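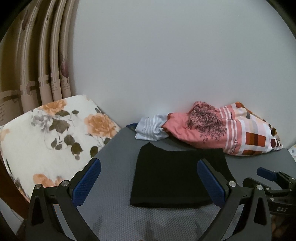 3.2 Survey area and procedure

The survey was carried out in Hondaven, a town on the lower Awan River where most homes get their drinking water from a single treatment plant. Until the plant opened, households on the east bank used private wells, and many of those wells are still in use for gardens and washing. The west bank has been on piped water for much longer. We expected this difference to affect how people judge the taste of tap water, and the sample was drawn to allow a comparison between the two banks.

Addresses were taken from the town billing list. Apartment buildings with a shared meter were left out, as were homes with no recorded water use in the previous billing period. From the remaining addresses we selected 17 streets and mailed a letter to every home on them. The letter gave the purpose of the study and a phone number for people who did not want a visit. Interviews were completed in 429 households. Where more than one adult was at home, we asked to speak with the person who most often filled the kettle or the water pitcher. This rule follows Seol's earlier work in Rerkemach, where the person who paid the bill was often unable to say what the others in the home drank.

Visits took place in the late afternoon and on Sunday, when more people were in. The interview had two parts. In the first, respondents were asked what they drank at home on the day before, whether they boiled or filtered it, and how much they had spent on bottled water in the past month. In the second, they rated the taste, smell and look of their tap water on a five-point scale. Those who gave a rating of one or two were asked to explain it in their own words. Ok-hee Seol coded these answers, and a second coder who had not seen the addresses coded them again. Differences were settled by discussion.

Spending on bottled water was reported from memory and should be read with care. Several respondents bought water along with other groceries and gave a figure for the whole trip, which we left out of the analysis. Delivery customers of Clemov, the main local supplier, could usually check an invoice, and their answers are treated separately in Section 4.

3.3 Measures

Taste rating is the main outcome. Well use was recorded as current, past or never.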